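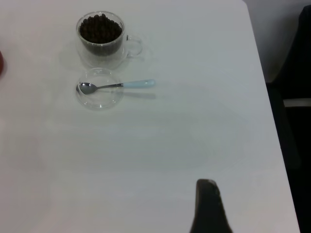

Page last changed: Aug 17, 2020

Work diary, renewal date extraction

Started the full run of the Civeck leases this morning after rebuilding the index. The batch is 1000 scanned PDFs, all commercial tenancies, most of them from the Zavville office. The job reads each lease, finds the term, the commencement date and any option to renew, and writes the last day for giving notice into the register. Dudier does the text recognition. Everything after that is my own code.

Run completed before lunch. 13 files failed outright. Went through the log and opened each of them by hand. Most were password protected, which the loader reports as an empty document. Changed the loader to report the real cause and move the file to a separate folder. The rest were scanned sideways with the rotation flag stripped, and Dudier returned strings of punctuation. Forced a rotation check before recognition whenever the dictionary match is low. It slows the run a little. Acceptable.

The failures are the easy part. The files that pass with a wrong date worry me more, so I spent the early afternoon on those. Pulled a sample and compared the register with the paper. Found two classes of error.

First class: notice periods stated in months and counted in days. The old routine converted every month to a fixed number of days, then subtracted. For a lease ending on the last day of a short month the notice date drifts, and always in the direction that favours the landlord. Replaced the arithmetic with proper calendar months, falling back to the last day of the month where the matching day doesn't exist. Wrote tests for leap years while I was in there.

Second class: schedules. Many of the leases say "the Term set out in the Schedule" in the body and put the figures at the back. The parser takes the first date it sees near the word "term", and in the Costa precedent that is the date of the head lease. It looks entirely plausible in the register. No confidence score catches it, as the characters were all read correctly. Added a rule that any defined term pointing at a schedule is resolved there before anything else is tried. If the schedule is missing from the scan, the field is left blank and flagged.

Blank fields will generate complaints. In May we had a request to fill every field with a best guess, and I agreed to it, against my own notes from the week before. Took the guess out again today. A lawyer or a clerk can look up a blank. A wrong date goes into the calendar and stays there.

Sent the change summary to the list with the test output attached and asked for objections before the rerun.

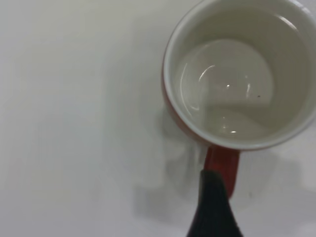 Keegan Fehr replied that the blank fields were fine by him, but that the flag had to carry the page and clause number where the reference was found, otherwise whoever picks it up would be reading the whole lease again. He also asked what happens when a deed of variation changes the schedule and is filed as a separate document.

The page number is simple, it's already in the recognition output. Clause number is harder, because the numbering breaks across pages and sometimes restarts after an annexure. Will store the page plus the nearest heading and leave the clause number for version 2.

He's right about variations. At the moment they are treated as unrelated files. They need to be linked by premises and parties, then applied in order of execution. Party names are spelled inconsistently across the batch, so the link should be proposed by the program and confirmed by a person. Opened a ticket and put the field list in it.

Rerun is queued for tonight with the new loader, the month arithmetic and the schedule rule. Variations are excluded for now. Old register backed up first, read only. Still to do: licence renewal for Dudier, and check whether the rotation test fires on site plans.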